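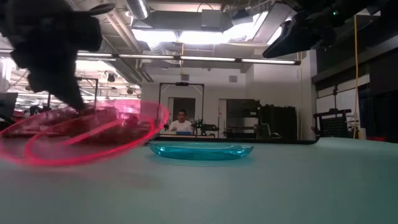

# The Plates of Mrs. Munshi

When Oksana Maksymiv rented the room in Plullberg, she had one suitcase and a coat which was too warm for September. The landlady, Nusrat Munshi, showed her the kitchen first.

"The top shelf is mine," she said. "The rest we share. You cook?"

"A little," said Oksana. It was a lie. In Drornovow her mother had cooked, and before that her grandmother, and Oksana had only carried things to the table.

The rent was 437 a month. She wrote this number on a paper and put it inside her passport, as if she could forget it.

For the first weeks they met only in the corridor. Mrs. Munshi worked evenings at the Biswas bakery and came home after midnight, and Oksana lay in the dark and listened to how she took off her shoes – first one, then a long pause, then the other. In the morning there was sometimes a roll on the kitchen table, under a plate turned upside down. Oksana did not know if the roll was for her. She left it there three times. The fourth time it had a note beside it: *It is bread. Eat.*
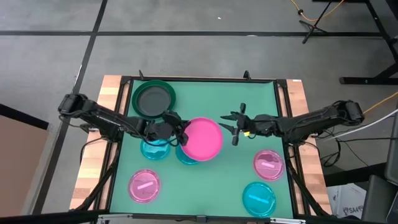 So she ate, and after that she felt she had a debt. She walked to the market on Mullik Street and bought beets, an onion and a cabbage that was much too big. She called her mother to ask how long to boil the beets. Her mother laughed so hard that she had to give the phone to the neighbor.

The soup came out pale and very salty. Oksana added water, then more water, until the pot was full up to the edge and there was soup for 100 people. She sat in front of it and wanted to cry, but she was also hungry.

Mrs. Munshi came home early that night. She still had flour on her sleeve. She looked at the pot, took a spoon from the drawer and tasted.

"Who is sick?" she asked.

"No one is sick."

"Then why do you make hospital soup?"
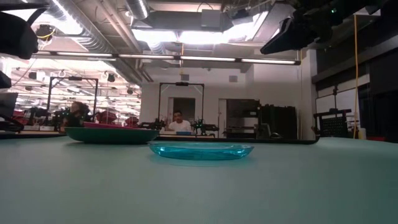
She opened the top shelf, the one that was hers, and took down a jar with something dark and red in it. She put in one spoon, then thought, then put in another. She cut a lemon. She did not explain anything, and Oksana stood close and tried to remember the order.

They ate at eleven o'clock with the window open. It was no longer her grandmother's soup. It burned the tongue and it was good.

"My husband also could not cook," said Mrs. Munshi after a while. She had never spoken about a husband before. She turned her spoon over and looked at the back of it. "He was always adding water."

Oksana waited, but there was no more. Down in the street somebody was trying to start a car. She got up and filled both plates again.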